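Can thin cleaning cloths with wavy stripes go in the washing machine?
Cleaning and Laundry — posted August 22, 2024

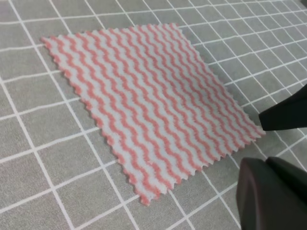 One of my cloths, pink and white, with the zigzag edge.

Hello everybody. I bought a big pack of these thin cloths in January from the Marchand shop, and there was no washing instruction on the pack. I use them for kitchen counters and to wipe the table. Until now I rinse them by hand, but after three or four days they smell a little. May I wash them at a normal warm setting together with towels? I am afraid that the small teeth on the border will come apart, or that the pink will go into my white towels.
Wakby

Stodby
I have a similar kind at home and I wash them in a net bag, with cool water and a small amount of detergent. Please do not use fabric softener, afterwards mine did not take up water well. For the color I can't promise you anything. Put one wet cloth on an old white rag overnight and look in the morning. If the rag stays white, I would still wash them separately the first time. The zigzag cut is usually made so that the edge frays less, so I would not worry much about it — but the dryer is too rough for thin cloth. Hang them on the line.

Bustberg
just throw it away when it smells, they are cheap. i never washed one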